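The Eltstead Bridge

The town of Eltstead had a bridge, and then one Monday in July it had most of a bridge, and Brigitta Imhof was put in charge of the difference.

She hadn't asked for it. She ran the parking office. But the mayor, Elias Dabbas, had come downstairs with a sandwich in one hand and said that parking was basically roads, and roads went over bridges, and did she see where he was headed with this. She did. She had seen it from the sound of his shoes on the stairs.

The missing part was a stretch of stone railing and a good bite of the walkway on the upstream side. It had gone into the river at lunchtime with a noise that Bilal Khoury, who sold fishing bait on the bank, described to the newspaper as "a splash, but official." Bilal then roped off his own stand and charged people two dollars to look from it.

"We'll need an engineer," said Brigitta.

"We have one," said the mayor. "My wife's cousin knows a man."

The man was Iulian Crăciun. He arrived in a very small car, walked across the bridge, walked back, and asked where he could get soup. He asked for soup again at four. By evening Brigitta had a bill for two soups and an opinion, and the opinion was that the bridge had been built by people who were tired.

"Is it safe?" she asked.

"For whom?"

"For people, Mr. Crăciun."

"How fast are they walking?"

She wrote that down, mainly to have something to do with her face.
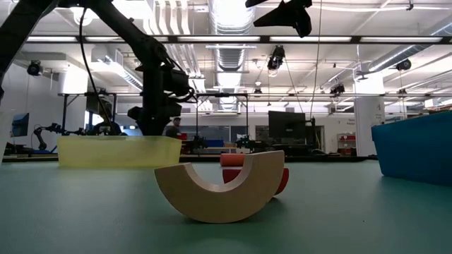

The town meeting was held in the school gym, under the basketball hoop, which the mayor felt gave him height. Around 100 people came. Most of them had never shown any feeling for the bridge before, but now that it was going they found they'd been married on it, or near it, or had thought about being married while driving over it. Sarla Gautam stood up and said her grandfather had proposed on the exact stones that fell in. Her grandmother, in the next chair, said he had done no such thing, he'd proposed at the dentist's.

"The principle stands," said Sarla.

Iulian was invited to explain the options. He said there were two. The town could fix the bridge, and that would take nine months and all the money, or it could leave it alone, and that would take about thirty years and then, suddenly, no time at all.

There was a long silence while Eltstead did the math on its own age.

"I like the second one," said a man at the back, who was eighty-four.

It went to a vote. The second one won by five. The mayor thanked everybody for their courage and went off to be photographed looking at the river.

Brigitta stayed to fold chairs. Iulian helped, badly, trapping his thumb in the first one and holding it up for her to see, like a child.

"They voted to let it fall down," she said.

"They voted to let it stand," said Iulian. "It has been falling down since the first day. This is what standing is, for a bridge. Very slow falling, with traffic."

"Did you tell the mayor that?"

"I told him it would cost extra."

She drove home the long way, which meant crossing it. There was a rope along the gap now, and a sign from her own office that said NO PARKING, the only kind of sign she had the authority to print. Halfway over she noticed she was holding her breath and leaning a little toward the downstream side, as if that might help.

On the bank Bilal was taking down his umbrella. He waved. She waved back, one hand, five miles an hour, and in the morning she wrote him a ticket for the rope.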